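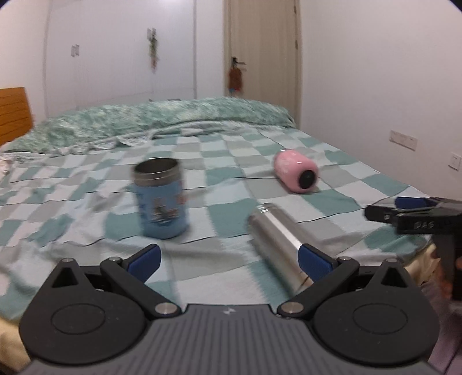
Clakelach House Residents' Meeting
Minutes, November

Held in the downstairs lounge at 7:00 p.m. Twelve residents present. Apologies received from the second-floor corner rooms.

1. Minutes of the last meeting

Accepted with one correction. The laundry room closes at 10:30 p.m., and the last minutes said 10:00.

2. Matters arising

The lounge window now shuts properly. The hall light on the first floor is still flickering and has been reported again. The lost key for the bike store was found in the mailroom and is back on its hook.

3. Room checks

Mocanu, the managing agents, will look at all the furnished rooms before the end of the month. They will check beds, headboards, wardrobes, doors and wall plates against the move-in list. Residents do not have to be home but can be if they wish.

It was asked whether things hung on door handles and wardrobe handles have to come down. Mocanu's letter says hanging items are fine as long as the door closes and the handle works. Nothing is to be nailed or taped to the wardrobe doors. Tape marks on the glossy doors were charged for last year, and two residents disputed the charge. Mocanu has not yet replied to them.

Door hinges: three rooms report squeaking. One can of oil will be bought from house funds and kept in the lounge cupboard.

4. Cups, bottles and drinks in the bedrooms

This was carried over from the last meeting. The kitchen is short of cups again, and most of them are thought to be upstairs. A long discussion followed.

Some residents wanted a rule against taking drinks to bed at all. Others said that with four people to a kitchen table there is often nowhere else to sit, and that what people do in their own rooms is up to them. A spill on a mattress comes out of the deposit, and Mocanu's list puts a replacement mattress at $195.

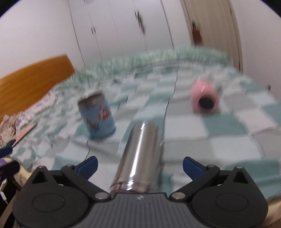
Steel bottles with a screw lid were suggested as the best thing to have upstairs. It was pointed out that they roll when laid down on a blanket, so the lid should be shut tight. Open cups and cans should go on a desk or shelf and be kept away from charging cables. Several residents run cables across the bed because of where the outlets are. Extension cords can be borrowed from the lounge cupboard, to be signed out in the book.

Agreed: no ban. Kitchen cups go back downstairs by the end of each day. To be looked at again in the new year.

5. Bedding

Tukia has quoted for mattress protectors and spare quilts. The protectors are machine washable. The quilts come in green or gray, and green was preferred on a show of hands. Residents who use their own sheets and blankets may go on doing so. House bedding should be handed in labeled with the room number on laundry day. Two items came back last month with no label and are on the shelf by the dryers.

6. Storage

The Stasport boxes in the basement are full. Anything without a name on it by the end of the month goes to the thrift store. Suitcases may be kept on top of wardrobes if they do not touch the ceiling light.

7. Money

The house fund stands at $2000. The Tukia order will be paid out of it once the final price is in. No objections.

8. Any other business

The microwave turntable is cracked. A new one will be ordered.

A request for a second drying rack was agreed.

Meeting closed at 8:25 p.m. Next meeting in January, same room.

Comments (3)

2ndfloorback: Can we get the oil sooner than the room checks? My door wakes the whole hall.

room 9: I put five cups back tonight. Not all of them were mine.

kettle_on: Item 5, was there a vote on the size of the quilts? The last ones were too short for the beds.

Contact the house desk | © Clakelach House Residents | Back to top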